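Keeping the drive-swap cell in shape at Morkmont

Jan 29, 2020

I've spent most of this month in the teardown hall at Morkmont, and if you've walked past lately you'll know why – our drive-swap cell has been getting its first proper service, and I'm the one holding the Allen keys!

Quick recap for everyone over in Verketis. The cell handles hard drives in old desktop towers. The robot takes hold of the drive caddy with its gripper and moves it clear of the case, drive and all. We set it up last May, and it's had 2,000 towers in front of it so far. That's a lot of squeezing, and the jaws had started to feel a bit sloppy.

So Glenys Kettle and I took the fingers off, cleaned out the pivots (so much dust, I can't even tell you) and put everything back with fresh screws. Glenys is very strict about torque. She also talked me into a new habit: every 100 towers, somebody stops the cell and checks the finger screws by hand. It takes seven minutes if you don't chat. I chat, so call it ten.

The fiddly part was teaching the grip points again. A caddy is only plastic, and if the fingers close a hair too far up they pinch the rail and it sits crooked. We ended up backing off the closing force and slowing the last 30 millimeters of the approach, which costs us a little time per tower but saves a lot of swearing. The wrist camera got a wipe and a new calibration too, and I finally labeled its cable, so please stop unplugging it!

We ran it through a batch of towers afterward with one of us standing by at the stop button. Two grips needed a nudge in the program, both on the same case model, and I've saved the new points under "Bestik" on the cell computer. Don't overwrite those, please.

Next up is the Chávez line, which has the same gripper and, I'm guessing, the same dust. If you work over there and your jaws are rattling, come find me before lunch.

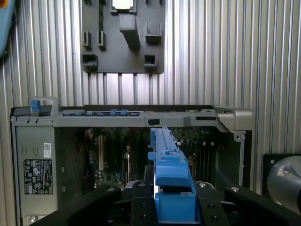
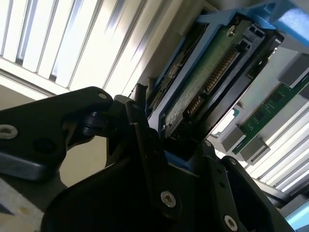
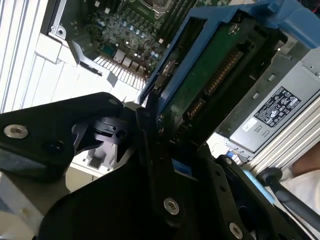

The gripper at an open tower. In the second and third pictures you can see the drive in its blue caddy, connector pins and all.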